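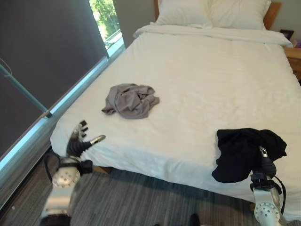 What does a home-built robot need to pick clothes up off a bed?

Two arms that can reach the middle of the mattress, something at the end of each arm that can pinch cloth, a camera to work from, and a lot of practice with a person at the controls.

A member of the Clillon shared workshop in Pindine has built a two-armed robot that collects clothes from beds and floors, and has been trying it out in a furnished house since July. Wyn Foulkes calls the machine Hayat. She started it on a bench at the workshop and moved it out once the arms could be run together without tripping the power supply.

Hayat does one kind of chore. It picks up a piece of clothing, carries it, and lets go of it somewhere else. It does not wash, sort by color or fold, and Foulkes says she has no plans to add folding.

"People ask about folding first," she said. "I would like it to be good at picking up. A shirt on a bed is hard enough."

The robot is worked by a person for now. The operator holds a pair of handles and the arms follow. The joint positions and camera video are saved as the operator works, and the saved runs are used to train the software that Foulkes wants to take over the job later. A short stretch of the task, reaching for a garment and closing on it, has been run without an operator on the bench. Everything in the house is still done by hand control.

Soft things are difficult for a machine of this kind. A mug has a shape that stays put. A T-shirt has a different shape each time it lands, and the part worth grabbing may be a fold, a sleeve or a bit of hem. On a bed there is the added trouble of bedding. If the fingers go too low they take hold of the duvet along with the shirt, and the whole bed starts to come with it. Foulkes said this was the most common failure in the early weeks, and that it was worse with white shirts on white covers.

Dark clothes bring their own trouble. A black garment shows few of its folds to a camera, and the operator often has to guess which layer is on top. The current practice is to come in at the edge of the mattress, where the cloth hangs down and there is nothing underneath to catch. Gray shirts in the middle of the bed are left for the end of a run, when the operator has warmed up.

The floor has turned out easier in most respects. Carpet stays where it is when pulled. The arms have to reach lower, though, and cloth that is lifted from the floor swings for a while before it settles. Foulkes had been moving on to the next step too soon and recording a lot of footage of moving cloth. The routine now has a pause in it after each lift.

A run often ends with something in each hand. Working both arms takes more attention than working one, and operators who are new to Hayat are told to use a single arm until they can pick up a towel and put it down in the same place. After that they are given two garments of different colors, so that it is plain in the video which arm has which.

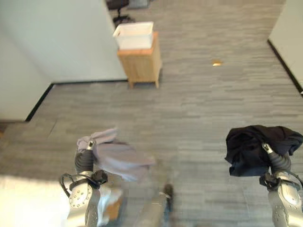 How much did the build cost?

Foulkes has spent $884 of her own money on parts for the stand, the cabling and the brackets, and the workshop put in another $500 toward motors. The arms themselves were bought used.

The secondhand arms came from a training lab that was clearing out equipment. They arrived without a working controller. Foulkes wrote a replacement over the winter using Umov, a free set of motor control programs kept up by hobbyists, and had one arm moving by spring. The second took longer. One of its joints had been put back together wrongly at some point in the past, and it would move freely in one direction and stick in the other. She took it apart at the workshop with two other members and found a spacer on the wrong side of a bearing.

The cables were the next job. In the first layout they ran close along the arms and pulled tight whenever a wrist turned all the way over. A connector came loose twice in one evening. They were rerun with slack, in loops that stand away from the joints. The loops snag on things now and then, and a chair back has been the main culprit, but the connectors have held.

Different ends have been tried on the arms. A hand with several fingers looks better suited to clothes and is good at scooping up something bulky, such as a sweater. A narrow gripper is better at taking hold of a single edge. The narrow kind is also easier to fix. Foulkes can change a fingertip on it with one screwdriver, and she keeps spares in a jar.

The robot has to be moved from room to room by a person. It has no wheels of its own that are under power, and Foulkes would like that to be the next thing built. A drive base is drawn up and the wheels have been bought, but the frame has to be welded and the workshop's welder is out for repair. Until it is back, Hayat will stay where it is put.

Clillon has 6 benches and a small metal room in what used to be a tile showroom. Members pay by the month and bring their own projects, most of which are furniture, bicycles and radio equipment. Hayat is the first robot of its size to be built there. It took up a bench for most of the spring, and members agreed to that on the condition that Foulkes write down how it was done. The notes are kept in a binder near the door and cover the wiring, the controller settings and the repair to the second arm. They do not yet cover the camera, which was changed after the notes were typed.

There are rules for running it. One person works the arms and a second stands by the power switch. Children and pets are kept out of the room. The arms are limited to a slow speed, and the limit is set in the controller, so an operator cannot raise it during a run. Foulkes said the slow speed has made the recordings longer and duller to go through, and that she will not be changing it.

Asked how well the robot does, she was cautious. With an experienced operator it usually gets hold of a garment on the first or second try. With a beginner it can take several minutes to get a sock. Socks are the worst item on the list, being small and flat, and she has stopped including them in training runs for the time being. Towels and pillowcases are the easiest. Jeans are heavy enough to slip out of the narrow gripper unless they are caught at the waistband.

Trials will go on in the same house through October, mostly in the mornings. The light through the windows has been a nuisance in the afternoon. When the sun reaches the floor, the camera turns that part of the carpet nearly white, and pale clothes lying in it are hard to make out. Blinds help in some rooms. Foulkes has also tried lowering the camera's exposure by hand, which fixed the bright patch and made black clothes harder to see.

The next goal is a full run with no one on the handles: one garment, from the bed to a bin, in a room the software has already been trained in. Foulkes has not set a date for it. Members of Clillon who want to learn to operate the robot can put their names on the sheet in the metal room. Training takes place at the workshop after 6 in the evening and starts with towels.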